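Rechercher dans le magazine OK

La mallette à outils, ou l'art de remettre chaque chose dans son creux

Par la rédaction, 06/01/2025

Quand je suis arrivé dans mon premier appartement en France, je possédais une casserole, deux couvertures et aucun outil. Pour monter mon lit, j'ai emprunté une mallette à la voisine du dessous. Je l'ai gardée trop longtemps et je l'ai rendue avec un creux vide : il manquait un petit tournevis. Elle l'a vu tout de suite, avant même de me dire bonjour.

C'est la force de ce genre de mallette. Le plastique est moulé selon la forme des outils, et l'absence se voit autant que la présence. Dans un tiroir, une clé perdue peut rester perdue pendant des années.

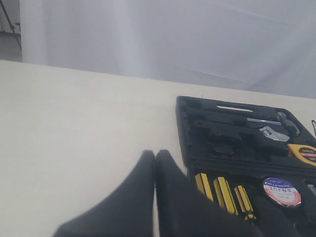
La mienne, je l'ai achetée plus tard, au mois de mars, chez Piątek, une quincaillerie de quartier où l'on vend aussi des graines et des bougies. J'ai hésité longtemps entre ce modèle et une belle caisse en bois de la maison Stoladwood. La caisse était plus jolie, mais elle pesait déjà lourd sans rien dedans, et j'habite au quatrième étage.

Que faut-il vraiment avoir chez soi ? Pour cet article, nous avons envoyé un questionnaire à 250 lecteurs. Le marteau arrive en tête, sans surprise. Le mètre ruban vient ensuite, et plusieurs personnes écrivent qu'elles s'en servent toutes les semaines, surtout pour mesurer des meubles qu'elles n'achètent pas. Les tournevis suivent de près. Le ruban isolant est cité par peu de monde, et pourtant, celui qui en a un rouleau sous la main le prête sans cesse.

Je conseille de regarder les manches avant le prix. Une couleur vive, le jaune par exemple, se retrouve facilement sous un radiateur ou dans l'herbe.
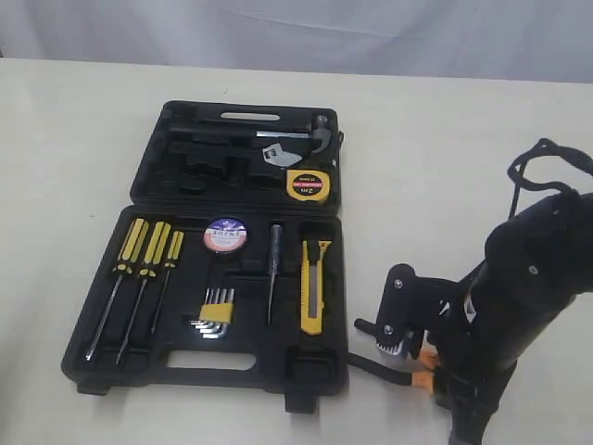 Reste la question du rangement. Mon défaut est de fermer trop vite. Si un outil est posé de travers, le couvercle résiste, on appuie, et c'est la charnière qui souffre. Maintenant j'ouvre la mallette à plat sur une table dégagée, avec de la place pour les deux moitiés. Je commence par les pièces lourdes et je finis par les petites. Cela me prend 4 minutes, même le dimanche soir.

Il y a des creux que je n'ai jamais remplis. J'y ai mis un temps des chevilles et des vis, qui tombaient partout dès que je soulevais la poignée. Une boîte Heltholm, grande comme une boîte de thé, les garde bien mieux. Elle voyage à côté, dans le même placard.

Avant de remettre la mallette à sa place, je la ferme, je la secoue un peu et j'écoute.
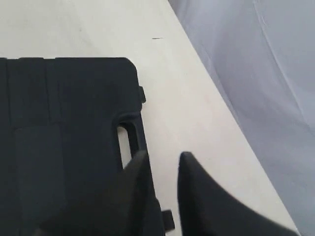
À lire aussi

Fliltden : un atelier de réparation ouvert le soir
Choisir une perceuse quand on est locataire
7 façons de ranger un placard d'entrée
Faut-il huiler une clé à molette ?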